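Light in a Rented Living Room: What We Learned About Shades, Walls and One Tall Cabinet
Devendra Bansal and Delia Carrasco, January 17, 2024
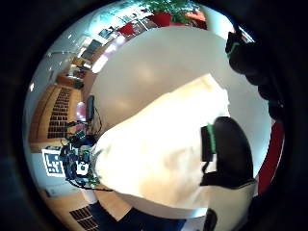
Fig. 1. A smooth white object held up close, its lower half in strong light. Plants and a red flower pot in the room behind.

Why we picked this

Delia's apartment has one room that everybody ends up in, and it never looks the same twice! In the morning it's almost too bright, and by dinner the corner by the cabinet has gone brown and gloomy. Our course project had to be about a real space, so we asked if we could use hers, and our instructor Bimla Malhotra said yes right away.

The question was simple. How much do the pale surfaces in a room change the light that reaches the dark ones? We expected the ceiling to matter most (everyone in our section guessed that).

What we did

We borrowed a Nerken light meter from the lab and picked 4 spots: the bright wall under the pictures, the ledge with the plants, the front of the wooden cabinet, and the middle of the room. At each spot we took readings with the ceiling light on and then off. We repeated the whole thing on a second evening, which gave us 63 usable readings after we threw out the ones where Devendra's shadow fell on the meter. Sorry, Delia.

We also looked closely at how a rounded white surface takes light. In Fig. 1 you get both ends of it on one object, soft gray-white up top and bright cream to pale yellow lower down. We loved this part. The color shift is so much stronger up close than you'd think from across a room, and it made us go back and look at every white thing in the apartment.

Results

Our highest reading was 596 lux, on the white wall. The cabinet front was the lowest spot both evenings. Orange-brown wood looks warm and cozy, but it gives very little light back to the room.

The big surprise was the wall. When we hung a dark blanket over part of it, the middle of the room dropped more than it did in any of our other tests. So the ceiling guess was wrong, at least in this room, and we're kind of thrilled about that.

Problems

We forgot to write down the curtain position for 2 of the readings. Anju Dhillon caught it when she checked our table, and those rows are marked in the appendix.

Next time

We want to try the same spots in daylight, with the plants moved off the ledge.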